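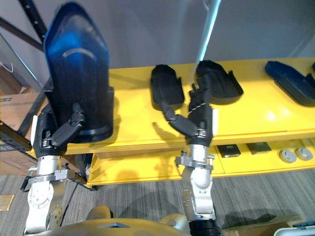
Lab 3 handout — collecting demonstrations for the shelf task
Course staff: Petronella Mthembu. Read before your slot, not during.

Recap from lecture
Policy learns from examples. Examples come from you, driving both arms. So whatever you do sloppy, it does sloppy. One episode = one go at the task, start pose to end pose, head view plus wrist view recorded together with the joint angles and hand commands.

The set so far (we call it Kevden) has 655 episodes. Too many look the same. Same reach, same starting layout, same operator probably. Today is about variety.

Before you record
Log in to Staneo, check your name is on the session. Old names stick.
Both arms to home. Hands open.
Look at the live views, head first, then wrist. If one is frozen, restart the recorder, don't just carry on and hope.
Lay out the parts on the yellow shelf. Change the layout between episodes: order, angle, which way up. Small shifts count too.
Write the layout code in the note field. 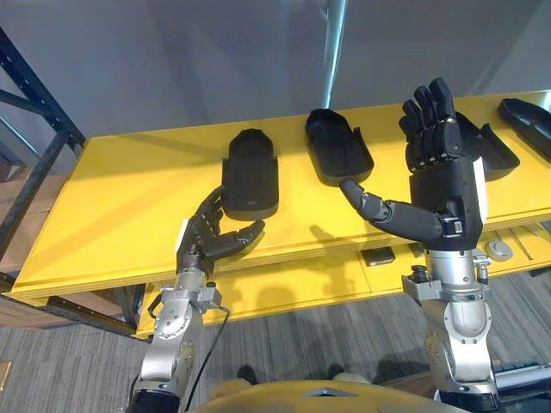

During the episode
Work in pairs, one drives, one watches the views. Swap after 6 episodes, people get tired and start to cut corners.
Slow near contact. Fast in free air is fine.
Keep the fingers off the lower tier unless the task card says so.
Don't hover. A long pause with nothing happening teaches the model to pause. If you need to think, think before you press start.
Missed a grasp? Back off, try again, keep recording. Recoveries are useful and we dont have enough of them. Max 2 retries then end the episode and tag it as fail.
Dropped on the floor = stop. Tag it, reset, new episode.
Two hands: say out loud which one moves first. Sounds silly, helps the watcher a lot.

Wrist views
Students skip these when they review. Please don't. The head view gives you the layout, the wrist view gives you the last bit before contact, and when the arm swings away it also picks up walls, racks, boxes, whatever is back there. 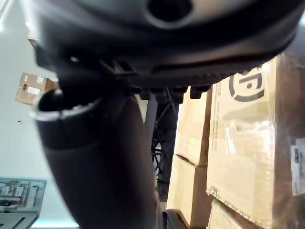
Those stretches stay in. Do not trim them out by hand, the loader expects both streams the same length and a cut in one will shift everthing after it. Background clutter is OK for training as long as it varies a bit — if it never changes the model can latch onto it and use it as a cue for where the arm is. Kozłowski plot from last lecture, same effect.

Tagging
success / fail / recovery. Recovery can go with either of the other two.
Unsure? Tag fail and leave a note.

Hand in
Episode list with tags, one file per pair, upload to the Iltport folder by 5 pm.
Half a page: which layouts you covered, which ones you didn't get to, one episode you would throw out and why.

Next time: splitting train and test by layout. Bring your list.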